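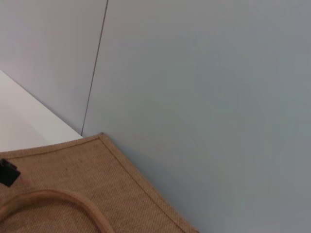 # The Kona burlap tote

I've been selling bags through our little Wivari shop long enough to have opinions about burlap, and most of them come from carrying it on my own shoulder. So let me tell you about the Kona, our tan jute tote, the way I'd tell you if you walked in and asked.

First, the cloth. It's a coarse weave, pretty tight, and you get light brown and beige threads side by side with a few darker specks here and there. Those specks are part of the jute. Every bag has its own, and I don't pick through the pile looking for clean ones (please don't ask me to, I did it once for a wedding order and lost an entire afternoon!).

My favorite bit is the rolled edge. It's a shade lighter than the rest and smoother when you run a thumb along it, and it gives the corners a nice firm shape. Our old Ristić tote had a plain folded hem that went fuzzy after one summer of farmers' markets. I asked Ankica Mujić, who sews our samples, for something sturdier and she came back with this.

## What I use mine for

Groceries, mostly. Potatoes, a squash, two loaves of bread on top. It also lives by the door with library books in it, and in September it goes to the orchard and comes home heavier than I planned. When I'm done I lay it flat on a shelf and forget about it until the next trip — it takes up hardly any room that way.

I wouldn't carry loose knitting in it, though. Mawuli Alhassan bought one for yarn and the fibers grabbed every strand of his mohair. Put your yarn in a cotton bag first and you'll be fine.

## Good to know before you order

- **Color:** natural tan, undyed. Batches vary a little, so two bags bought months apart may not match.
- **Smell:** new jute smells like rope. Hang it somewhere airy for 3 days and it fades.
- **Shedding:** you'll get some fuzz at first. Shake it out on the porch, and maybe don't wear your black coat the first week.
- **Cleaning:** wipe it with a barely damp cloth and let it dry flat. Keep it out of the washing machine. I mean it, mine came out looking like a bird's nest.
- **Creases:** they come from shipping. Leave a couple of heavy books on the bag overnight.

## Ordering

Single bags ship in 5 business days. For a larger run, say for a school fair or a shop of your own, we can do up to 200 at a time, but give me 7 weeks and write to Viorica Atanasov at the Cirnmont workroom before you promise anything to anyone. She keeps the cutting schedule and she's much better organized than I am.

Plain bags only for now. We're still testing inks, and so far they bleed into the weave more than I'd like — once I have a print I'm happy with, I'll add it to this page.

Returns are fine if the bag hasn't been used. Just tuck the order slip inside so I know who it came from.

Page updated 1/25/22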